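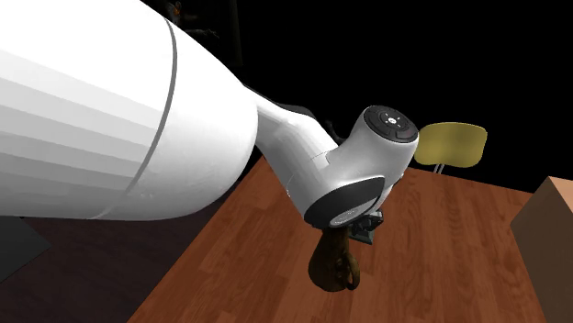 **Workshop log / Arm build**

6 June 2018

---

Been working on the arm in simulation all week. The real one is still on the bench at the Bronham workshop with its shoulder cover off. Waiting on a bearing.

---

Sim table is wood planks, same as ours. The mug-shaped thing is the test object. I picked it for the handle. Blocks were too easy and I wasn't learning much from them.

---

Current setup, for the people who asked:

- planner: Tak
- arm controller: Dodanard, with my own limits file
- sim runs on the old desktop under the stairs

---

Main problem this week was the wrist. Tak kept choosing a path that spun the last joint most of the way around before coming down. Legal move, but on the real arm that would wrap the gripper cable. I cut the joint range in the limits file and it now comes in from the other side.

---

Second problem was mine. I had the table height wrong by 2 cm in the config, so every approach ended inside the wood. Spent an evening blaming the collision checker.

---

Left the pick test running overnight. 1,494 tries, 328 drops. Most of the drops are body grabs where the fingers close on the curved part and it rolls out. Handle grabs do better but the planner doesn't choose them often enough.

---

Someone asked why I don't just test on hardware. The gripper servo was 700 grams of shipping and a long wait – I'm not breaking it over a bad config file.

---

Grip force in the sim is still a guess. I have a kitchen scale and a block of foam at the workshop and will measure the real fingers this weekend if the bench is free. Then I'll put those numbers in and run the same test again.

---

Lights in the sim are next to nothing. Black background, no walls. I only added the chair and the box to have something near the table for the planner to stay away from. The yellow chair has been useful for telling which way I'm facing when I move the view.

---

Still to do before it goes on the real arm:

- measure grip force
- redo cable clips at the elbow
- wire the stop button where I can reach it sitting down
- slow everything way down for the first run

---

Moved the config files over to Hurnimar so the others at the shop can pull them. The limits file is the one you want. Ignore the folder called old – it still has the wrong table height in it.

---

Bearing shipped this morning. More when it gets here.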